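Plorska desk and bookshelf unit: six months in

I put off buying a desk with shelves for most of a year. My old setup was a folding table and a pile of stuff on the floor next to it, and every time I sat down to do something I had to move four other things first. Then my friend Omolara Danladi got the Plorska for her daughter's room and I went over and basically fell for it on the spot. White, plain, shelves going up over the desk, another section off to the side. I ordered mine that same night.

I've had it for 6 months now, so I figure I've earned an opinion.

Assembly first, because I know that's what everybody scrolls down for. It came in two boxes, and one of them weighs 67 pounds according to the sticker, so please get a second person before you try to take it up any stairs. I did not, and my shoulder let me know for a week! The hardware is bagged by step, which I loved. There are 24 steps and most of them are quick. Step 17 is where I lost an hour, because the drawing shows the back panel from behind and I had it flipped. If your back panel won't slide into the groove, turn it over before you get the hammer out.

Once it's together it's solid. I was worried the upper part would wobble when I typed (I'm a heavy typer) and it doesn't. You do need to anchor it to the wall. The bracket is included but the screws that came with it were too short for my wall, so I bought longer ones.

Now the shelves, which are the whole reason to get this over a regular desk. They are deep. Deeper than I expected from the listing, and I keep finding that I can put something bulky up there and still have space to spare. My two cookie cushions live on the top shelf when they're not behind my back, one at each side like bookends, and the gray plastic organizer sits between them with the other odds and ends. I'd never have guessed a cushion would fit on a desk shelf without flopping off.

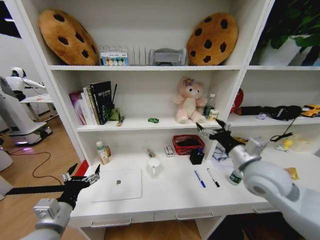
The middle shelf is the one I can reach without standing up, so it's where the daily stuff ends up. A few books on the left, my water bottle, whatever little thing I've picked up that week. It's also where the pink bunny lives. She was a present from Brisa Trujillo when I moved in and she has a flower on her head and I will not be putting her in a drawer.

My one gripe about that shelf is that there's no lip along the front. Pens roll. Toy cars definitely roll. If you have small kids or a cat you might want to stick down a strip of something. I keep meaning to.

The separate section on the right is great for a plant. I've got mine in a white pot on the upper shelf over there and the leaves have room to spread out, which they've done, pretty aggressively. I keep a saucer under the pot when I water it. I don't know how the finish would do with standing water and I'm not going to be the one to test it.

About the finish: it wipes clean with a damp cloth. I had one coffee ring that sat overnight and it came off with a bit of dish soap. White does show dust, though, mostly on the top shelf, so if you hate dusting maybe look at the darker color. There's one small chip on the bottom edge that I made with the vacuum cleaner. Totally my fault, but it did chip easier than I thought it would.

I also looked at the Clindska before I ordered. It's prettier, I'll admit that, but the shelves are so shallow that my bigger books would hang over the front, and it was close to 500 dollars before shipping. The Plorska came in well under that.

Things I'd change: a lip on the middle shelf, longer wall screws, and a hole in the back for cords. I can't believe there's no cord hole! I run my lamp cord around the side and tape it down and it looks fine from the chair and terrible from the doorway.

Would I buy it again? Yes, and Brisa is already asking me to help put one together at her place in November. I told her I'm only coming if somebody else carries the heavy box.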